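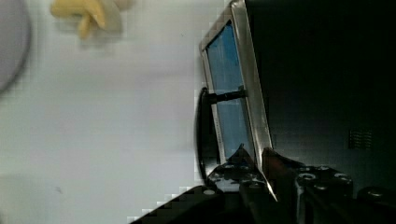 *White table with a bit of yellow, Sunday*

Sunday, early evening

I have spent almost the whole day on the enamel pins and I still do not have a finished order. I thought it would take me the time of one coffee. I will write down where I am now, so that tomorrow I don't begin again from zero.

The pins are for the Tautahi walk in October. Everyone who finishes gets one. Last year we gave paper certificates and I saw two of them in the trash bin beside the parking lot, and this hurt me a little, I must admit. A pin is small and people keep it on a bag or a hat for years. My aunt still has one from a ski school that closed before I was born.

First I had to learn the words. Hard enamel is filled to the top and polished, so it feels flat under the finger. Soft enamel sits lower than the metal lines and you can feel the edges. I ordered a sample of each from Cirnent in spring and I have carried both in my coat pocket since then, with keys. The hard one has no scratches that I can find. The soft one lost a small piece of green near the edge. But the soft one looks more alive in the light, and I change my mind each time I take them out.

Then there is the back side. One post or two posts, rubber clutch or metal clutch. With one post the pin turns around on the cloth and our bird would be flying to the ground. So two posts. I am sure about this one, at least.
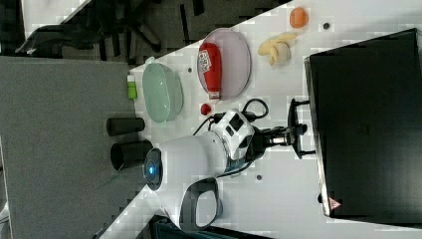

## The drawing

My bird was too thin. The woman at Cirnent wrote me very politely that the legs "will not hold color," and she was right. Each colored part needs a metal wall around it, and when the part is too small there is only wall and no color. I made the legs thicker and now it looks like a duck. I made the neck longer and it looked like a duck which has seen something terrible. In the end I took the legs away. The bird is flying now, with the hill behind it, and I like it more than the first one.

I also took out the year. If some pins are left over, we can give them next time.

Four colors: dark green, light green, white, and the orange for the sky. I had to choose them by number from a chart, and on my screen the orange is nearly red. I asked if they can send a printed chart. They can, but it costs extra and I have not decided.

Size is 40 mm on the longest side. I cut a circle from a cereal box and wore it on my sweater during lunch. It seemed big at first and after the soup I forgot I had it.

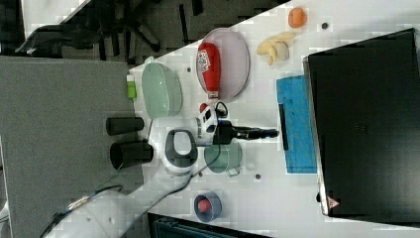 *Nikau Henare*

Later, after dinner

I compared the prices properly, with paper and pencil. Lostero is cheaper for each pin, but they ask for the mold separately, and this is written in small gray letters on the last page. Cirnent puts the mold inside the price if you take 100 pieces or more. We were 48 walkers last year, so 100 is too many for one walk, but with the year removed it is enough for two. I calculated it three times and Cirnent comes out lower every time. I feel a bit proud that I read the small letters.

Delivery is 13 working days after I approve the proof. I counted these on the kitchen calendar and it fits, if I approve this week and I don't begin again with the legs.

Brorari offered to pay for the backing cards if we print their name on them. I am of two minds. The cards are nice, a pin without a card looks like something you found on the street. But their logo is large and they want it on the front – on top of the bird, if I understood the email correctly.
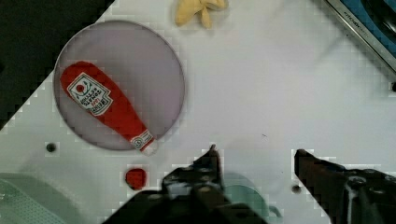

I wrote back and asked if the name could go on the reverse side, together with the map of the walk. I tried to sound friendly and also firm, which in English takes me a long time. I rewrote the second sentence until it had no "please" in it and then I put one "please" back.

Still open: hard or soft, the printed color chart, gold metal or black metal for the lines. With black the hill looks like evening. With gold it looks like a hotel.

I am going to sleep on hard enamel and black metal, and tomorrow before work I will look at both samples once more by the window.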